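Subject: Re: [grippers] Plaritz hand-held pair, worth the money?
Date: 9 June 2018
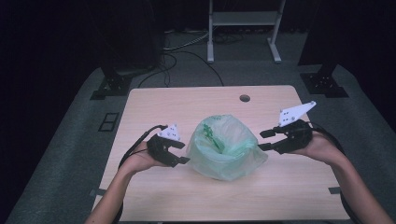 Plaritz pair, one in each hand, bag test on the table.

> We are looking at the Plaritz hand-held grippers from Allent. The
> quote is 3000 for the pair with cables and marker plates. Our work
> is mostly soft packaging. Has anyone on the list used them on bags?
> Do the cables get in the way? The Skinner set is cheaper but the
> jaws look small to me.

We have had a pair on loan from Allent for 3 weeks, so I can answer some of this.

Bags are harder than boxes, as you would expect. Thin green bags like the one on the table crease wherever you touch them, and the jaws will close on a fold and miss the rim. We got better at it once we stopped going for the top and took hold lower down, one side at a time. We have done over 200 bag runs now. I would allow a day of practice before you keep any of the recordings.

The cables do get in the way a bit. There is one per gripper and they leave from the hand end. Let each one hang down outside your arm. If you let them cross in front of you they will drag on whatever you are handling.

The white plates with the black dots need to stay clean and in view of the tracking cameras. We lost 80 runs in the first week and most of those were down to me turning my wrist too far. The software does warn you, but only after the run is finished. I have asked Allent if that can be changed and they say August.

I have not used the Skinner set on bags. We had it for small cartons at Celtosden and it was fine for that. It is lighter, and after a full morning you notice the difference.

Ask for a loan before you pay. Also ask what a spare plate costs, as it was not on our quote. Ours go back at the end of the month and I expect we will order a pair.

I can send the settings file off list if it is any use.

--
Handling trials, Celtosden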